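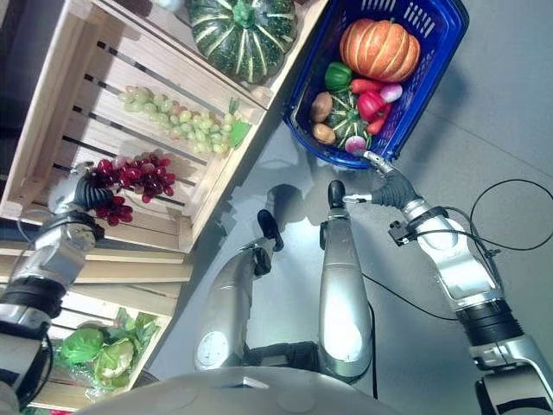

Didero ledger export, README

What's in here
Wallet payouts for the Clidholm test market, May only. CSV, one row per payout. Amounts are in test coins, not dollars.

Fields
tx_id, wallet, amount, fee, confirms, status

Notes
- 7 confirms = settled. Anything under that says "pending"
- fee is blank on the first 40 rows, old node didnt log it
- Flornitz wallets show up twice, drop the second one
- times are UTC. I think all of them, Mylene is checking

To do
Refund rows. Split out Cabrera merchants. Fix teh status codes.

Questions: Efren Tan or Jericho Galang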